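The left arm dropped its wrist again, and this time I was paying attention

I have put off writing this up because I wanted to be sure of the cause first. I am mostly sure now, so I'm writing down what I know.

We run two arms side by side in a walled box, sorting toy fruit into dishes. The control software is Rurodeck. It was set up by Ayman El Fassi before he moved over to the Nitholm site, and I took it over in July with very little handover. That is not a complaint. He answered every message I sent him.

The fault looks like this. The left arm is partway through an approach, gripper open, and the wrist joint stops reporting its position. The software holds the last good value for a moment and then gives up and cuts torque on that joint. The wrist sags under its own weight and the gripper comes down on whatever is below it. The first time, I had my hand in the box to pick up a fruit that had rolled. The finger plate landed on my knuckle. It left a bruise and nothing worse, but I should not have had my hand in there with the power on.

I wrote the first one off as a bad connection, reseated the plug and carried on. The second one came 232 cycles later, at 4 in the afternoon, with Houda Abdelaziz standing next to me. She saw it before I did and hit the stop.

After that I did what I should have done the first time and read the log. Both dropouts happened with the arm reaching far forward and the wrist rolled past the same angle. Lahcen Ait Ali suggested moving the arm through that pose by hand with the logger running and the torque off. I got 8 dropouts that way in one sitting, all on the left arm. The right arm went through the same motion clean.

So it is the cable. At full reach with the wrist rolled, the sleeve pulls tight and the conductor inside opens up for an instant. I cut the old one open and found a break close to the connector. Rachid Bouazza at Watano is sending a longer one with a better strain relief - until it comes I have limited the wrist roll in software.

The box and both arms, then two wrist views:
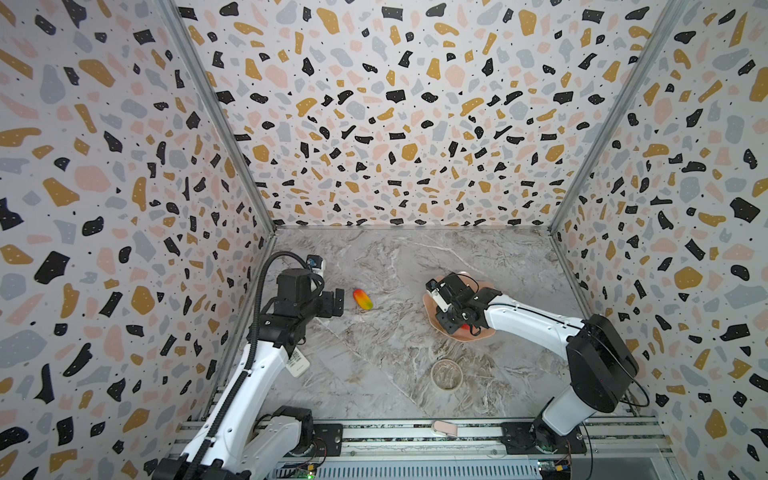
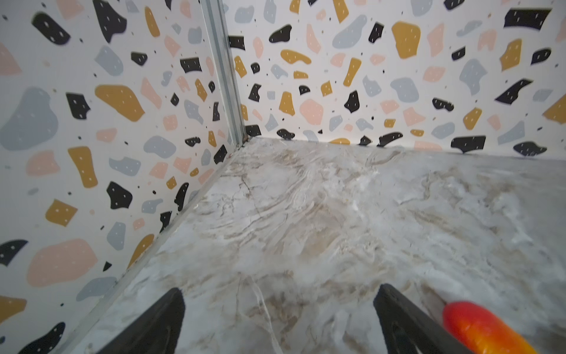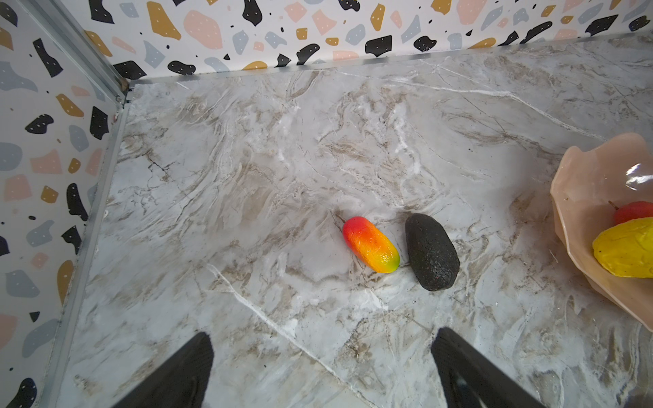 The limit costs us some positions near the back wall. Fruit that ends up there gets left for the right arm, or I move it myself with the power off.

I also changed what the software does when it loses a joint. Cutting torque was the wrong response for a joint that is holding weight. It now brakes, holds, and sounds the buzzer. Oluf Juhl went through the change with me and found a case I had missed, where losing two joints at once skipped the brake and went straight to the old behavior. That is fixed too.

The new rule is that no hand goes past the front rail unless the power is off at the switch. The software stop does not count. I have printed it and taped it up next to the switch.

I still don't know why the right arm's cable has held up. Same part, same age, same hours. I'm going to replace it when the new ones arrive and cut that one open as well.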